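Wivus B7 benchtop arm kit — Reritz

Home > Bench automation > Arms and kits > Wivus B7

Wivus B7 kit
Stock code 598-B7
Availability: to order
Price: on application, trade and schools please ask for the separate list

Seven-joint arm, parallel gripper, controller, hand pendant, mounting plate. For repair benches, refurb shops, college workshops. Works next to people at low speed with the force limit on. Please leave the force limit on.

What you get in the crate
Arm, assembled
Controller box and 7 m cable
Gripper with two sets of finger pads (soft and ribbed)
Pendant with stop button
Base plate, bolts, hex keys
Printed quick start, English and Finnish
Camera bracket. Camera NOT included, see Options

What it can do today
We get asked this every week so here goes. Straight answer, as of January 2, 2019, with the current software.

Good at: picking up the same sort of part from the same sort of place. Holding a board steady while you solder. Loading and unloading a test jig. Moving finished parts to a tray. Pressing a button over and over for soak testing. Will do that all night and does not get bored.

So-so: taking out expansion cards. Fine when the card is where you taught it. Try another model of case and you are teaching again. Drives on slide-out carriers, similar story, needs a good grip on the tabs.

Not yet: cables. Loose cables are the big one. They flop, they hide the latch you want, they are never in the same place twice. Small screws that have been rounded off. Ribbon connectors. Anything sticky. If your job is mostly cables then please don't buy this for it, ring us and we will tell you the same.

And the house?
Second most common question. Can it fold shirts, empty the dishwasher, wipe down the hob. Short answer no. Longer answer — it will fold a flat tea towel if somebody lays the towel out flat first, by which point you have done most of the work. Plates out of a rack yes, if the rack is bolted down and all the plates match. Cutlery no. It has no wheels, weighs a fair bit and wants a solid bench, so the kitchen is a poor fit anyway. Ilari Savolainen at Pitkänen, who writes the pendant software, reckons shop-floor jobs will come well before the home ones. We think so too. A workshop can be tidied to suit the arm. A family kitchen can't.

Strip-down work
Most of our B7 orders come from people taking old office machines apart for parts. Lay the case on its side, panel off, open side up, arm coming in from overhead. Gives the wrist room to turn and keeps the elbow clear of the case walls. Stop the case sliding, a rubber mat does it. Person does the cables, arm does the lifting out. That split works best for now. 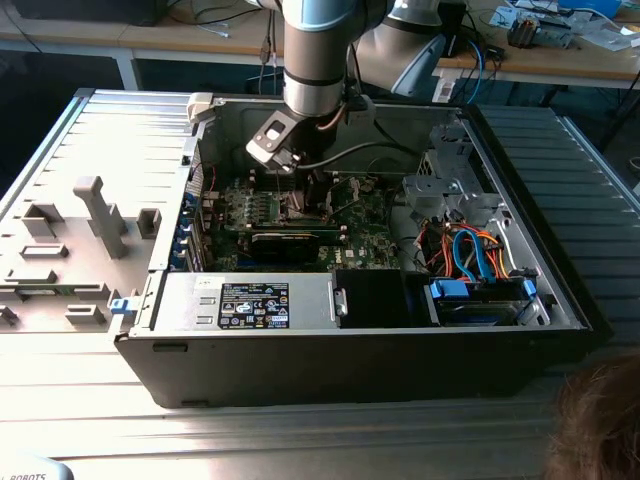
Gripper over the motherboard, side panel removed. Tower laid flat on slatted bench top.

Teach each case model once and save it under its own name. The pendant holds 37 saved jobs, after that move them off to a USB stick. Start slow. Check hight of the gripper above the board before you run anything at full speed, pads will mark a heat sink if you come down too far. Capacitors as well.

Unplug the machine you're stripping, obviously. Power supplies stay shut, the arm is not for opening those and neither are you unless trained.

Options
Clolteck overhead camera with lead
Narrow fingers for card slots
Suction cup end, small
Spare pads, pack
Rolling stand (heavy, comes on its own pallet)

Delivery and returns
December orders are now all packed and waiting for the carrier. New orders go out in the sequence we recieve them. Arms can come back within the trial period if the crate is kept — so keep the crate. Gripper pads are not returnable once fitted. Set-up visit can be added at checkout, mainland only.

Questions before ordering, use the form and put the stock code in. Tell us what the job is and send a photo of the bench if you've got one.

Related items: B7 base plate (spare) / B7 pendant holster / Bench mat, rubber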